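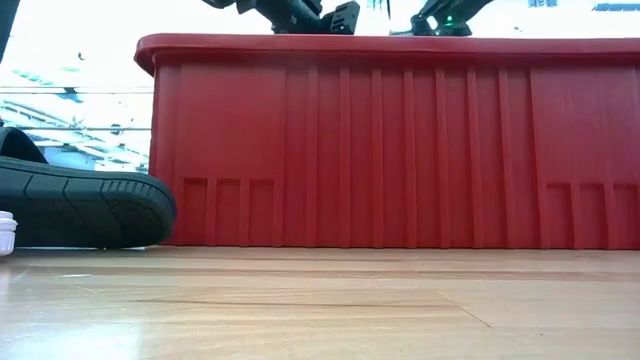 Can a robot tidy the floor yet?

Partly. At Clultus we test this with ordinary things, such as a sandal beside a red plastic crate. A soft or shiny object is still difficult for the machine.

Is it faster than a person?

No. One shoe can take 18 seconds, and my colleague Halldóra Toft needs 2.

Should I buy one for my shop?

I would wait. For folding and sorting, please write first to Ctibor Sýkora.

Last updated: July
Shares: 99
This site uses cookies. Accept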